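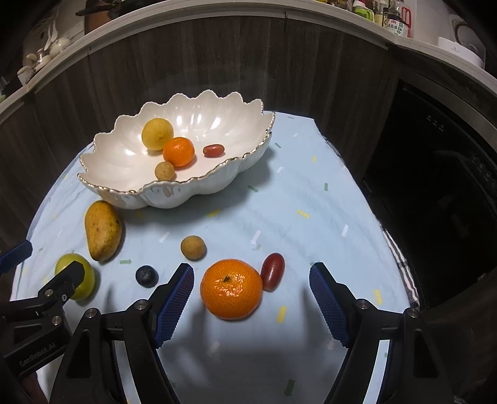

Wanted: people who can pick up a mandarin

Paid participants, Skerkness and surrounding villages
Mandagi, Fruit Handling Group
Posted Jun 2, 2020

Mandagi is looking for adults with ordinary hands and a reasonable amount of patience to pick up fruit, put it in a bowl, take it out again and put it somewhere else. We pay £14 an hour. Applicants with a background in robotics are welcome but will get the same biscuits as everyone else.

What went wrong

Zunel is our table-top arm. It was built to set out and clear away food in shared kitchens, and last winter it went on trial at Tultdale, a residential centre up the coast that had kindly agreed to let it do the breakfast fruit.

For most of the trial it did the breakfast fruit. Then, one morning, it took hold of a mandarin, decided it hadn't got hold of a mandarin, and gripped harder. It went on deciding this until the mandarin was mostly on the wall. Zunel logged the pick as successful and moved on to a grape.

We would have filed that under catering. What we could not file under catering was the following week, when a member of the kitchen staff reached across to straighten the cloth and Zunel closed on the cuff of her cardigan. It held on for 14 seconds. She was unhurt, and got free by taking the cardigan off, a solution that does not appear in our operating manual. The stop button was on the far side of the table. The trial was suspended that afternoon and Zunel has been in a crate ever since.

We published the incident report in full, and anyone who takes part will be given a copy. The short version is that there were three faults. The pressure reading from the fingers froze after a restart, and the software treated a frozen reading as a light touch. The upper limit on grip force was set in a file that the restart did not load. And the examples Zunel had learned from were nearly all made by two of our own engineers, both right-handed, using plastic fruit on a bare bench.

The first two have been fixed and are being checked by an outside assessor. The third is where you come in.

What you would be doing

You would hold a two-finger gripper in your hand and use it to move real fruit about on a table laid with a real cloth, wrinkles included. Mandarins, grapes, blueberries, longans, a mango, whatever the greengrocer had. You do the picking up, and the tool records how you did it. There is no motor pulling against you and Zunel will not be in the building.

Each session goes like this:

- A short briefing, and a practice go until the tool stops feeling like a pair of salad servers.
- Single picks: one piece of fruit from the cloth to the bowl, at your own pace.
- Crowded picks, where the grape is next to the mandarin and you want only one of them.
- Bowl to cloth. The rim is the awkward part. Please don't hurry it.
- Deliberate failures. We will ask you to miss, to let go early and to catch hold of a fold of tablecloth and then release it. The old data contained hardly any mistakes, and we have since learned what that costs.
- A break, with tea.

We need 1,000 usable picks of each kind of fruit and expect to run 400 sessions to get them. A bruised or dropped fruit still counts as usable. Tell us if you think you squeezed too hard, as that is one of the most useful things you can say to us.

Who we are after

Anyone over 18 who can hold a tool slightly heavier than a bag of sugar, resting between picks. We are particularly short of left-handed people, people over 60, people with small hands and people who have worked in a kitchen or on a fruit stall. If you have a tremor or some stiffness in the fingers you are very welcome. Please mention it when you apply so that we can plan the session round you, with extra rests if you'd like them.

You should not apply if you have a citrus allergy, or if the smell of a warm mango in a closed room would finish you off by mid-morning.

Current staff of Mandagi and their households can't take part. See above, two engineers.

Pay and practical matters

Sessions last two hours and are paid as two hours even if you are quick. You may do up to 6 in total. Bus fares are refunded on production of a ticket, and there is parking behind the building for those who don't mind gulls. The rooms are on the ground floor and the table height can be changed.

The recordings cover the table, the fruit, the tool and as much of your hands and sleeves as gets in the way. We do not need your face. If it does turn up, the clip is deleted. You can withdraw your recordings until the end of June, after which they are mixed in with everybody else's and we could not find them if we tried.

Safety, in view of our record

It would be odd to ask you along and say nothing on this, so:

The hand-held gripper is opened and closed by you alone. It still has joints that can nip, and we will show you where to keep your other hand. Tie back long hair and push up your sleeves. Cardigans are at your own discretion.

Every table has a stop button on the same side as the participant. It stops the recording, and it is there partly because we want to know whether people can reach it without looking. If you stop a session, for any reason or none, you are paid for all of it.

Should you hurt yourself, even slightly, it goes in the accident book that day and the session lead reads the entry back to you before you sign. At Tultdale the first note of the mandarin incident said "fruit issue, wiped down". We don't write them like that any more.

Also wanted: one session lead

We have one fixed-term post for somebody to run the sessions, buy the fruit and keep the records. The post is part-time and based in Skerkness. You need to be calm with strangers, firm with engineers and able to write a plain sentence about something that has gone wrong on the same day it went wrong. Experience in a school kitchen, a pharmacy or a playgroup would suit as well as experience in a laboratory. You will have the authority to close the room without asking anyone first, and this is written into the contract.

How to apply

For the sessions, pick up a form at the Mandagi front desk in Skerkness or ask for one by post. Tell us which hand you write with, any mornings you can't do, and whether there is a fruit you would prefer not to handle. For the session lead post, send a letter of no more than two pages and include an account of a mistake you reported, preferably one of your own.

Leftover fruit may be taken home at the end of the day. The squashed ones go to a neighbour's compost heap.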